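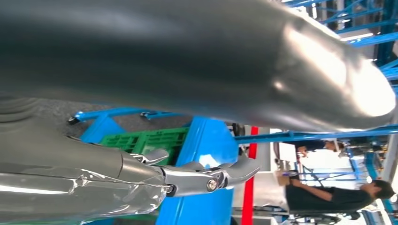
What My Neighborhood Throws Away: Food Waste on Wolorier Street

Project report by Shiuli Kanagaratnam
Partners: Lâm Lưu, Diarmuid Fahy
Submitted September 27, 2018

Why I picked this

My grandmother saves everything. Bread heels, the water from boiled potatoes, the little ends of carrots (she has a freezer bag just for those!), and I grew up thinking every kitchen worked like hers. Then I moved into a shared apartment and watched a whole bag of spinach turn to soup in the drawer, twice in one month, and I started wondering how much of this goes on behind all the other doors on my street. So when our class was told to pick something local and measure it, I already had my topic.

The question we ended up with was pretty simple: how much food do households on Wolorier Street throw out in a typical stretch, what kind of food is it, and do people have any idea they're doing it? That last part turned out to be my favorite, and I'll get to it.

How we did it

We put flyers through doors and signed up 20 households. We wanted more, but Diarmuid pointed out that we only had three people and one kitchen scale each, and he was right. Every household got a lidded bucket and a notebook. The rule was that anything you could have eaten at some point goes in the bucket. Banana peels and coffee grounds go in your regular trash. Eggshells caused a long argument and we finally said no to eggshells.

Before they started, everybody filled out a short form guessing how much they would throw away in the two weeks. Lâm wrote the form and I have to say it was much better than my draft, which had a question about composting so long that my own roommate gave up halfway.

We picked up the buckets every other evening, weighed them, sorted what was inside into groups (bread and grains, fruit and vegetables, dairy, meat and fish, leftovers, and "can't tell"), and washed them out. I won't go into the washing. We wore two pairs of gloves.

What we found

The smallest total for one household over the two weeks was 890 grams, from a retired couple who cook every night and plan it all out on the back of an envelope. The average was 2,257 grams. Fruit and vegetables were the biggest group by weight, with leftovers next and bread after that. Meat and fish were way down at the bottom. A few people told us they'd feel guilty tossing meat in a way they just don't with a cucumber, and I feel the same, so maybe price has something to do with it.

Bagged salad deserves its own paragraph. It showed up in nearly every house, almost always half used. One woman wrote in her notebook "bought with good intentions" next to three bags in a row, and I laughed out loud on her front steps.

Now for the guesses. Most households guessed low. The ones with small kids were the furthest off, and when we talked it over with them afterward they said they hadn't been thinking of plate scrapings as food waste at all. The crusts, the four bites of pasta, the yogurt somebody asked for and then didn't want. It adds up fast.

Problems

Two notebooks came back wet and we lost some of the entries, though we still had the weights. My scale also ran a little heavy compared to the other two. We figured this out by weighing the same bag of sugar on all three, which we should have done on the first day and did on the fifth. I corrected my numbers from then on and went back and fixed the earlier ones.

The bigger problem is that people behave differently when they know somebody's coming for the bucket. One guy told me cheerfully that he'd eaten a very old pear so he wouldn't have to hand it over. So our totals are probably lower than real life, and I don't know how you would get around that without digging through trash cans, which our instructor, Mr. Doherty, said no to before I'd finished the sentence.

I'd also like to have had more renters. Most of the people who answered the flyer own their homes, and I think folks who share a fridge with four roommates would give you a very different bucket.

If we did it again

I'd run it for a month and leave out the first few days while people get used to it. I'd ask for grocery receipts too, so we could compare what came in with what went out. Lâm wants to try handing half the households a list to stick on the fridge door saying what needs eating first, and see if it changes anything. I think it would. I've had one on ours since the second week and the spinach is getting eaten, mostly by me, mostly in eggs.

Thank you

Thanks to every household that let us carry off their old lettuce, to Mr. Doherty for reading two drafts, and to Conall Cullinane at the Ó Néill grocery, who gave us the buckets for free and only asked that we not bring them back.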